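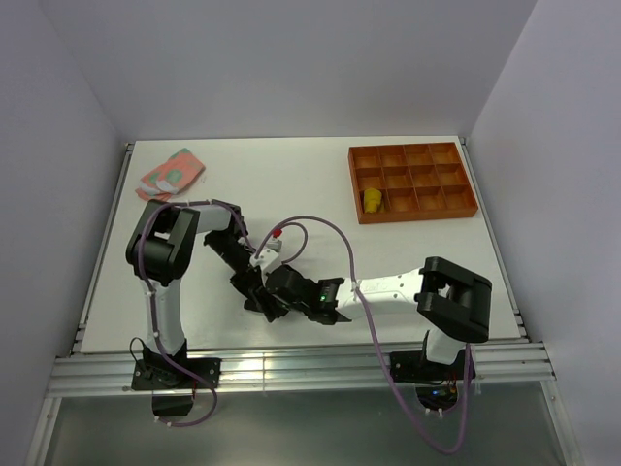 Changes to the reading room and the loans desk from March

The Kincaid Library reading room will close for two weeks in March while the heating pipes along the north side are replaced. The loans desk will stay open throughout, in the entrance hall, and you will still be able to collect and return books in the usual way. Opening hours do not change, except on Friday, when the desk will shut at 5 instead of 7 so that the contractors can bring in materials through the front door.

Anything you have reserved will be kept on the shelves behind the desk. Reservations that would normally run out during the closure have been extended until the reading room opens again, and you do not need to ring us to arrange this. If you have had an email saying that your reservation has lapsed, please ignore it. The emails are sent automatically and we could not stop all of them.

Newspapers and magazines will be in the hall on the low table by the notice board. We cannot put out back issues there, so if you are following something in an older number, ask at the desk and we will fetch it. The large atlases and the bound parish maps are going into store and cannot be consulted until the work is finished.

Local history

The local history shelves are the part of the collection most affected. They stand against the wall where the pipes run, and all 500 volumes have to come out. Azra Matić has been packing them since the end of last month and has used the chance to check each one against the card index. Several books turned up in the wrong place, among them the second part of the Pernano harbour accounts, which a number of readers have asked for over the years. It had been shelved with the gardening books, probably on account of its green cover.

A few volumes have loose spines or torn maps and will not go straight back. We have set aside 14 for repair. The work will be done by Csaba Katona, who rebound our school registers, and he expects to return them in batches over the summer. A list of the missing titles will be pinned up by the local history shelves and kept at the desk. If you need one of them urgently for family research, speak to Azra and she will see whether it can be looked at before it goes.

The index itself is also being tidied. Many of the older cards give only a surname and a street, and some of the streets have since been renamed. Where we know the modern name we are writing it on the card in pencil. If you have an old street plan at home, or remember what the lanes behind the Serkutia mill were called before the new houses were built, we would be glad to hear from you.

Loans and renewals

From March you may borrow a book for three weeks in place of two. Renewals stay as they are: two renewals for each book, provided that no other reader is waiting for it. You can renew at the desk, by telephone or through your online account. If you renew by telephone, please have your card number ready.

Children's cards no longer need to be signed again every year. A parent or guardian signs once, when the child joins, and the card then runs until the child's sixteenth birthday. Lost cards will be replaced free of charge the first time.

There has been some confusion over books borrowed from the Skatari branch. You can return them here, but they travel back in the van, and they stay on your account until they arrive. No charge is made for the days they spend in transit. If you see one on your account, mention it at the desk and we will take it off.

Reading groups

The afternoon reading group will meet in the upstairs office during the closure. The stairs are steep and there is no lift, so anyone who would find them difficult should let us know and we will move the meeting down to the hall after closing time. The evening group has decided to take a break and will start again once the reading room is back in use — the book stays the same, so there is extra time to finish it.

Tea and coffee will not be available while the kitchen is shut off. The toilets by the entrance will remain open.

Questions about any of this can be put to the staff at the desk, or left in the box beside it. Please write your name and telephone number on the slip if you would like a reply.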